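Search the knowledge base
Enter keywords or ticket number

Dondgate Help Desk — Ticket 900: Color of knitwear photos changes after upload
Status: solved. Opened Wednesday, May 13, 2020

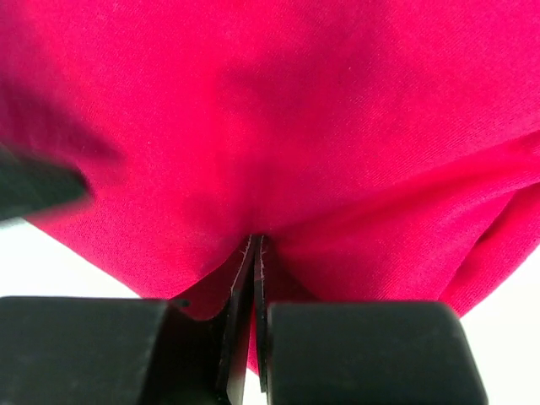 I run a small online shop for knitted clothes on the Marikar platform. After I upload product photos, the strong colors become dull. Pink and red are the worst, gray and navy stay almost the same. On my computer the files look correct in every program I have tried.

Settings: Marikar shop theme "Merness", photos saved as JPEG at quality 91, color profile Adobe RGB.

What I tried before writing to you:

1. Cleared the browser cache and opened the shop in a second browser. No change.
2. Uploaded the same file again under a new name. No change.
3. Turned off the "compress images" option in the theme. The files became larger, but the color stayed dull.
4. Looked at the shop on my phone. The same dull pink.

First reply from support: please download one photo back from the shop and check if it still has a color profile.

My answer: I downloaded 13 photos. None of them has a profile any more. The originals on my disk all have it.

Second reply from support: the upload tool removes the profile, and then the browser reads the numbers as sRGB. Please convert the photos to sRGB before export. It is not enough to assign the profile, you must choose "convert".

I made this mistake first — I assigned it, and the pink was dull already on my screen. Then I converted from the original file in Urnemero, with the option "relative colorimetric", and uploaded again. Now the shop and my computer show the same pink. I repeated it with 2 red scarves and they are also correct.

One question stays open. The small preview pictures in the cart kept the old color until I deleted the product photo and added it new. Support says the previews are renewed only when the photo is deleted.

Print this page | E-mail this ticket

Comments (3)

woolbasket: Same problem here since October. Converting helped, thank you for writing the steps.

guest: Is there a way to convert many files together?

reply from ticket owner: Yes, in Urnemero choose Batch, then Color, then Convert to sRGB. Please keep a copy of the originals.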